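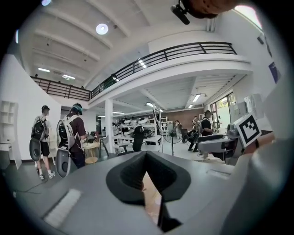 Restgate College opens enrolments for part-time online certificate

July 2019

Restgate College will offer its Certificate in Community Services fully online from next March, with enrolments open now for the first 100 places.

The certificate takes 12 months of part-time study. It covers the same units as the classroom program at the Poden campus and leads to the same qualification. Students who start online can move to the classroom program at the end of any term, and their completed units will be counted.

Classes are made up of recorded lectures, set readings and a live evening tutorial each week. Tutorials are recorded for students who work shifts or live in another time zone. Assignments are lodged through the college website and marked by the same staff who teach the units. 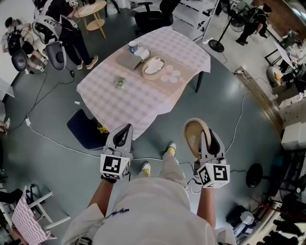
A white T-shirt, khaki trousers and a gripper in each hand.

Students must also complete 40 hours of placement with an approved organisation. The college's placement office will help those outside Poden find one close to home. Coelho Family Services has agreed to take students at its centres in the region, and other organisations can apply to join the list.

Fees can be paid in full or in 3 instalments. No entrance exam is required, but applicants need to have finished Year 12 or have relevant work experience.
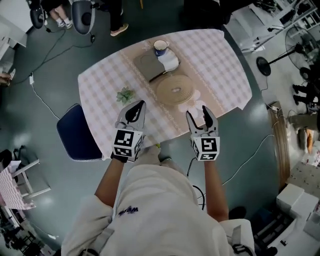 Library services for online students will be run from the Stalen campus, where the help desk will stay open on weeknights during term. Textbooks can be borrowed by post, with return postage paid by the college.

Application forms and unit outlines are on the Restgate College website. Printed copies can be picked up from student services at either campus.

Media enquiries: Communications Office, Restgate College, Poden campus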